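Robot Club handout 4: the kitchen task
Mottram Building, simulation group
Updated December 5, 2024

Right, so last time we got everybody logged in and driving the arms about, and I promised we'd do something useful with them this time. We're moving on to the kitchen task (I know, finally!), and this handout should get you through it even if you missed my ramble at the start.

You'll work in pairs, one of you driving and the other keeping the log. Swap after 20 attempts, please — last year some people never swapped at all and then got stuck when it came to the write-up. Open the Cutier project, load the kitchen, and let it settle for a bit before you touch anything. The job is to get a gripper round the white bowl on the counter, lift it clear and put it back down upright.

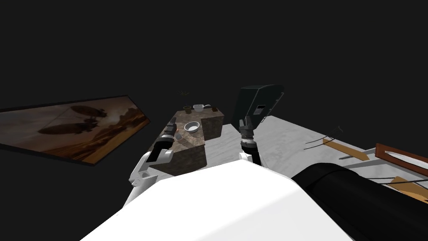
Come in slowly and from above. I always want to swoop in from the side because it feels quicker, and then I clip something and have to reset. If you do knock an object over, don't tidy up by hand in the editor, just write "reset" in the log and start again. A failed attempt is still worth having, so keep the file!

Saving: use your pair number, then the attempt number. The simulator stops recording at 2000 steps, and my own tries usually finish well short of that, so if you keep hitting the limit come and find me or Hayley Bickerstaff and we'll look at your speed settings.

Loan Lò has written a little script that draws both wrist paths on one plot. It's in the shared folder under Jurkley (don't ask me why, it was called that when I joined) and it's brilliant for spotting wobbles. Run it on your best attempt and your worst one, and bring both plots along next time.

For the write-up I'd like one page per pair. Tell me what you changed between attempts and what you'd try next. The competition entry isn't due until March, so there's still time to be a bit daft with it.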